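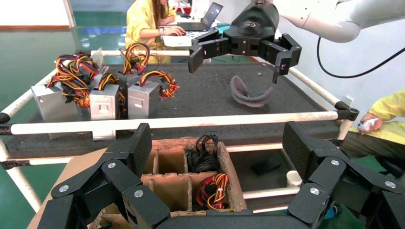

La Fundación Cuesta amplía hasta octubre la recogida de cables y pequeño material eléctrico

La Fundación Cuesta ha acordado prorrogar hasta el mes de octubre la campaña de recogida de cables, cargadores y pequeño material eléctrico en desuso que desarrolla en los municipios de la comarca de Roser. La medida responde a la participación registrada en la primera fase, en la que se entregaron 1.017 kilogramos de material procedentes de 474 hogares.

La directora de la Fundación, Purificación Casado, ha agradecido la colaboración de los ayuntamientos y ha señalado que el objetivo de la nueva fase es alcanzar los 2.000 kilogramos. «Buena parte de este material permanece durante años en cajones y trasteros, cuando el cobre que contiene puede recuperarse», ha indicado.

Los cinco puntos de entrega mantienen su horario habitual, de 9.00 a 14.00 horas. El material deberá depositarse separado de pilas y baterías, que disponen de un contenedor propio. Los centros educativos interesados en participar pueden dirigirse al área de medio ambiente de la Fundación, coordinada por Rodrigo Campos.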